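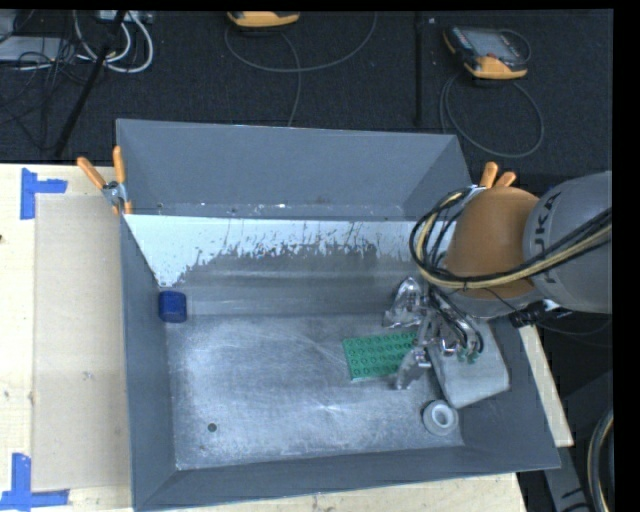 Open gray metal bin on the pale wooden bench. Floor bare, swirl scratches and scuffs over most of it.

January 2024

Subject: finish removal and recoating of steel drawer fronts, Celari cabinet job. Test panels only, no production parts yet.

Background. The fronts on the Celari cabinets were powder coated by the previous shop over what looks like a poor pretreatment. The coating lifts at the bottom edge and at the screw holes, with rust creeping under it. The owner wants them back in the same color with a finish that will survive damp basement air. Sanding and coating over the old layer was tried in September on one side panel and is already lifting at the same spots. Full strip it is.

Panels. Cut from the damaged side panel, so same steel and same coating as the fronts. Numbered on the back with a punch. Marker does not survive the stripper, see the September entry.

Stripping. Compared two products. Grustia gel, brushed on thick and covered with plastic film, 30 minutes. Coating wrinkled across the face but stayed tight along the folded edges. Second application, same time, took most of the edges. Zultton liquid, used as a dip in the small tray, 30 minutes. Face came off in sheets after 12. Edges clean at the end except inside the fold, where a line of old coating remained and had to be picked out with a brass brush.

The dip is faster and uses less labor, but the tray is too short for a full drawer front. Either we get a longer tray or we do the fronts with gel and accept two rounds. Leaning toward gel for this job. The number of fronts does not justify the volume of liquid needed to fill a longer tray, and the used liquid has to be drummed and picked up.

Rinse. Water rinse, then a wipe with the alkaline cleaner, then rinse again. Did a water break test on every panel. Gel panels failed the first time, water beading in patches near the fold. Cleaned again and they passed. Dip panels passed the first time. Add a second cleaning to the gel procedure as standard.

Flash rust showed on one gel panel that was left on the rack over lunch. Light orange bloom, wiped off with the abrasive pad. The rest were blown dry right after the rinse and put in the warm cabinet, no bloom.

Surface profile. Hand sanding at 120 grit gives a visible pattern of arcs wherever the sander was lifted. It does not matter under primer but would show under a clear coat. Blasted panels are even and dull all over. The blasted panels warped slightly at the thin end, enough to rock on the flat plate. Dropped the pressure and moved the nozzle back for the next panel and it stayed flat. Pressure setting written on the tag inside the blast cabinet door.

Primer. Khattak zinc primer, two coats by spray. First coat went on dry at the far end of each panel, rough to the touch. Gun was too far out on the return pass. Second coat hid it to the eye but the roughness is still there under a fingernail. Panels 2 and 5 to be redone before the top coat so that the adhesion numbers mean something.

Adhesion. Cross-cut and tape on the primed panels left from the first batch. Blasted: no loss. Sanded 120: small chips at the crossings, none of the squares gone. Sanded panel that failed the first water break test and was primed without the second cleaning: whole squares lifted near the fold. Kept the tape from that one in the folder, stuck to a card.

Open items

Top coat color. The old coating has faded, so matching to a drawer front gives a different result than matching to the strip hidden under the handle. Need an answer from the owner on which one is wanted before ordering.

Inside of the fold. No stripper or brush gets all the way in. Options are to seal it with a thin bead after primer or to drill a drain hole at each lower corner. The drain hole is the better fix for the damp but changes the part. Ask.

Salt spray. We have no cabinet for this. Plan is a wet towel test, panels scribed and wrapped, checked every morning and logged on the sheet by the sink. Crude, but it separated good from bad on the railing job.

Stock. Low on plastic film and brass brushes. Gel enough for the remaining panels, not for the fronts.

Next: redo primer on 2 and 5, scribe the blasted set, start the towels.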